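Food and Culture, Unit 3: Bread, Salt and Sour

Welcome back! Today we get to sourness, my favorite topic in the whole course. Before there were refrigerators, cooks leaned on acid to keep food safe, and we inherited their taste for it. Think of pickles, buttermilk, rye bread, vinegar on greens.

A sourdough starter is flour and water with a crowd of wild yeast and bacteria living in it. The yeast makes the gas that lifts the loaf, and the bacteria make the acids you taste. Whole-grain flour usually speeds things up wonderfully (more minerals, more for the microbes to eat).
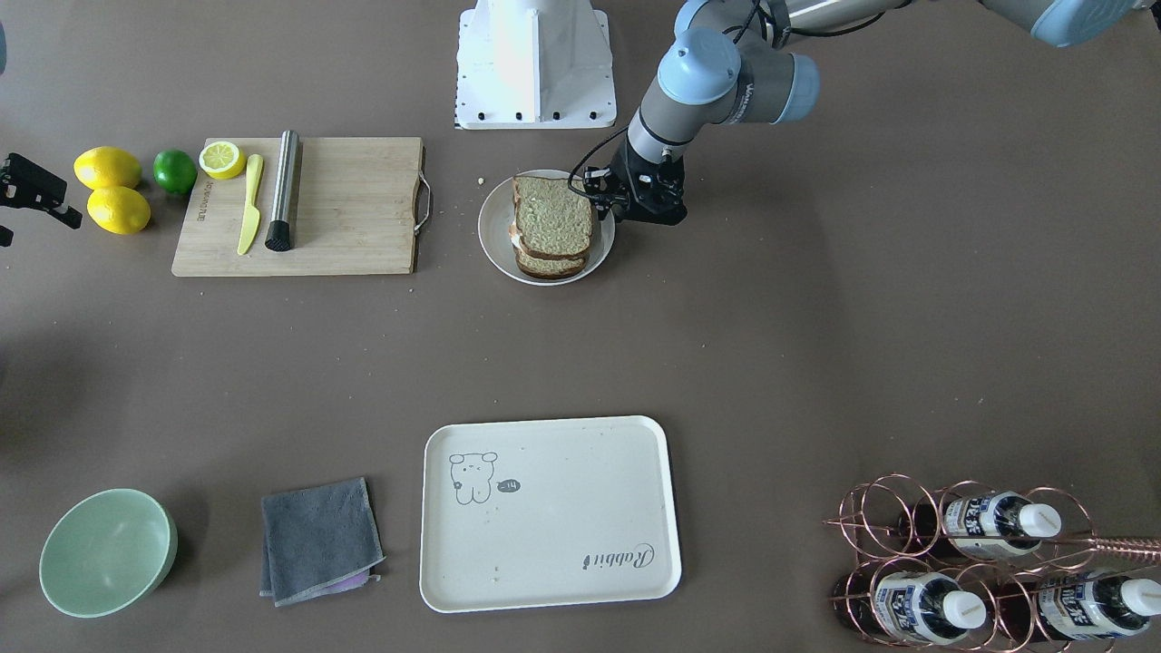
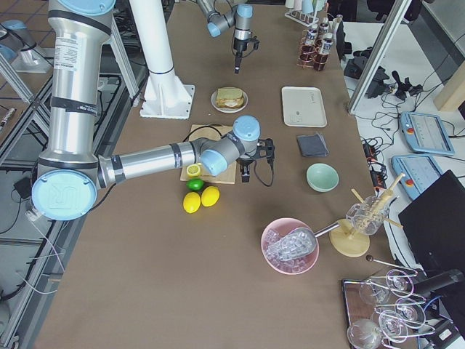
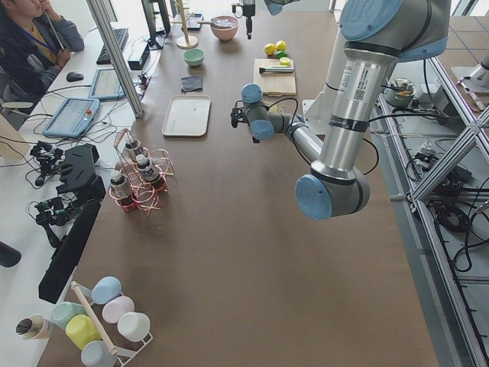
Fig. 2. Sandwich on whole-grain bread (first picture); halved lemon and a lime (second); the long brown table (third).

Citrus gets its bite from citric acid, while sourdough gets its from lactic and acetic acid. Taste them side by side and you'll notice that lemon hits fast and fades, and a good rye lingers. Isn't that great?

For next time, read Raed Geagea's chapter on the Tovbridge bakers, pages 382 on. Look closely at the part where he compares their rye to the loaves in Grímsdóttir, and bring one question of your own.

Tasting journals are due Mar 1, 2026, 2,000 words at most. Valdis Luik has the spare starter jars if yours needs replacing.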